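3.2 Network layout and mailed returns

The Purncombe survey collected household water readings by two routes. Households with a working connection sent readings through a local gateway to the Awad server, where they were stored with a time stamp and a household number. Households without one filled in a paper form and returned it by mail to the Flomham office. Both routes used the same 11 questions, in the same order.

Of the 316 households enrolled, 46 chose the paper route. Paper returns were keyed twice by different clerks, and any mismatch was settled against the original form. Readings sent through the gateway were checked for range only. Rack equipment and mailers were kept in the same room (Figure 2).
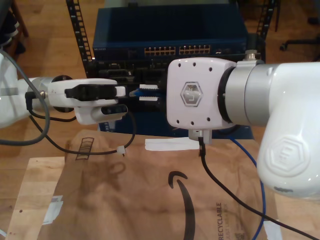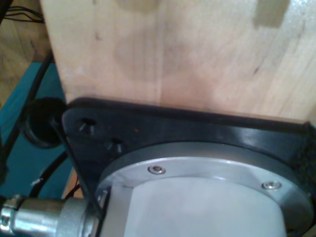
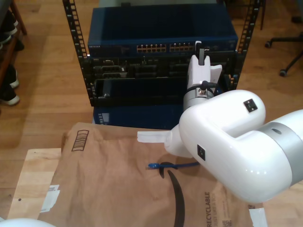
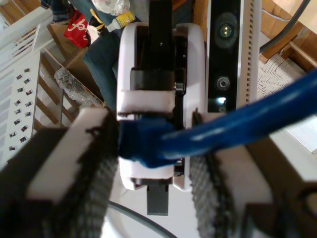
Figure 2. Views from the equipment room. The first and third show rack-mounted network equipment and a brown paper mailer.

A gap in the gateway record was treated as missing if it lasted longer than 45 minutes. Shorter gaps were filled by straight-line interpolation with the Gumen package, using default settings. No gap was filled across midnight, when the daily totals were reset. Paper returns carry one value per day and were left as reported.

The two routes were compared on daily totals only. Households that changed route during the survey were assigned to the route they used first and are marked in the data table. Leaving them out did not change the sign of any estimate in Section 4.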